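Teaching dowel insertion: hand guiding or remote?

gzoega
We're teaching an arm to put dowels into the edge of particleboard panels for a flat-pack line. So far I've recorded 200 demos by hand guiding, holding the arm and walking it through the job. The policy gets near the hole and then wanders. Would remote control with a leader arm give me better data, or do I just need more of the same?

norddahl_g
Remote. When you hand guide, your arms and shadow end up in the side camera, and they won't be there at run time. You also feel the contact through your own wrist, so you correct for things the cameras never see. We switched at Cultari in November and threw out most of the old set.

pesek.m
I disagree with throwing it out. For a tight fit I want to feel the dowel seat, and our leader arm has no force feedback. My remote demos were full of jabbing at the rim. Hand guide the last bit if you have a decent force sensor, and log the force.

gzoega
Wrist view from one of the remote trials I did this morning, before closing on the panel:

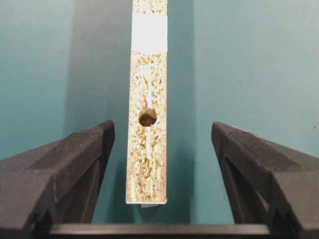 Wrist cam, gripper open, hole left of the centre line.

The gap on the right is a bit wider than on the left. Should I be centring before I close, or leave that variation in?

norddahl_g
Leave it in, but vary it on purpose. If every demo sits nearer the left finger, it will learn that as part of the job. Shift the panel between runs.

I'd also move the tape on some of them. White tape against that chip colour is an easy thing for the policy to lock onto instead of the hole.

pesek.m
Agree on the tape. Not on the centring. If one finger touches first it pushes the panel over, and then your demo is teaching a shove. Start off-centre, then correct slowly so the correction is in the recording.

The rim looks a little ragged too. Get some cleaner holes in the set if production will have them.

chau_d
How many demos are we talking about? Someone at Ravn told me 3,000 and I nearly gave up.

norddahl_g
We had 338 for a similar job and it was usable. Depends how much your panels move around.

gzoega
OK. I'll record 100 remote with the panel shifted each time, keep the hand-guided ones separate, and train with and without them. Will post both results.

Contact the moderators | © 2025 Hindel Forums | Back to top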